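How to Make Simple Toast in a Pan

My toaster stopped working in October and I did not buy a new one. Since that time I make my toast in a pan, and I like it more. It takes a few minutes and you can control the color very well.

What you need

White sandwich bread, one slice for each person
Butter, soft
A heavy frying pan
A flat plate
A spatula

Before you start

Take the butter out of the refrigerator early. Cold butter makes holes in soft bread. If you forgot, cut it in very thin pieces and leave them on a saucer near the stove.

Put the plate on the table before you heat the pan. Bread goes from brown to black quickly, and you do not want to search in the cupboard at that moment. I use a plastic plate for the bread, but a plastic plate must stay away from the stove and it should never touch the hot pan.

Steps

1. Heat the pan on medium heat for 3 minutes. Do not add oil.

2. Spread a thin layer of butter on one side of the slice. Go all the way to the corners, otherwise the corners stay pale.

3. Lay the slice in the pan, butter side down. Press it softly with the spatula, only one time.

4. After two minutes lift one corner and look. It should be the color of honey. While you wait, butter the top side.

5. Turn the slice and toast the second side. This side is always faster.

6. Stand the toast on its edge for a short moment before you put it on the plate. If it lies flat immediately, the steam makes the bottom soft.

Setting the table

With the plate on the left and the bread on the right, the middle of the table stays free for working.

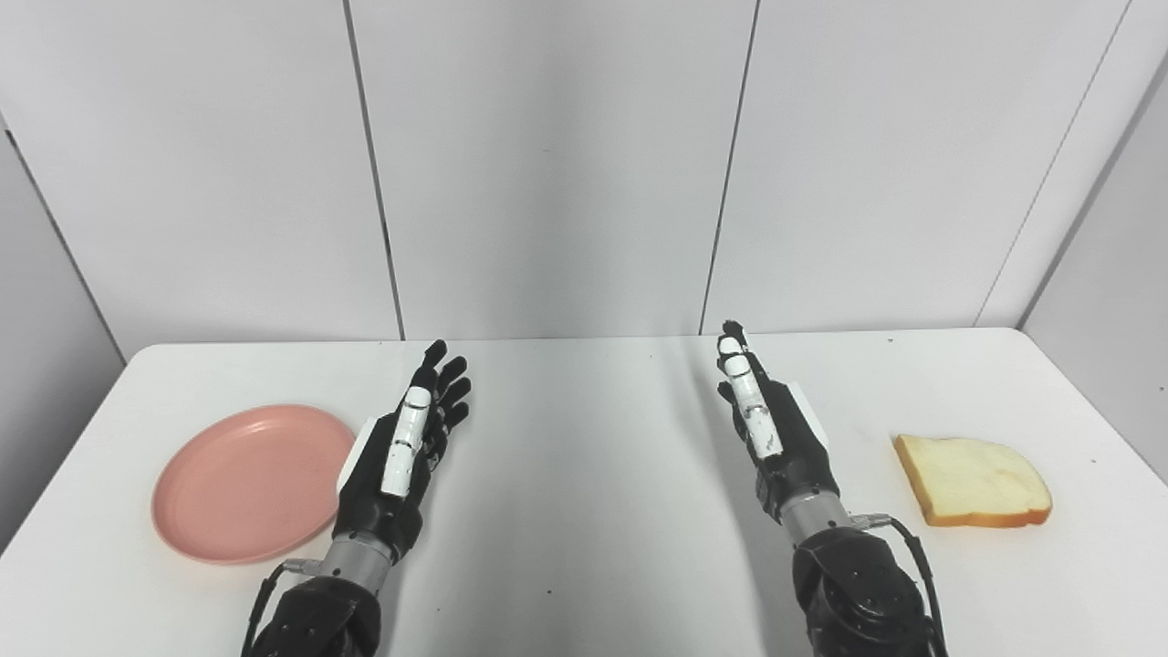 Hashini Bandara: I tried it with bread from the day before and it was much better than with fresh. Fresh slices became too soft in the middle for me. I also used a lower heat and gave each side 5 minutes.

Thank you, Hashini, I will try the lower heat too. For thick slices it is probably the better way. Keep the rest of the loaf closed in its bag, and do not put it in the refrigerator, where it gets dry.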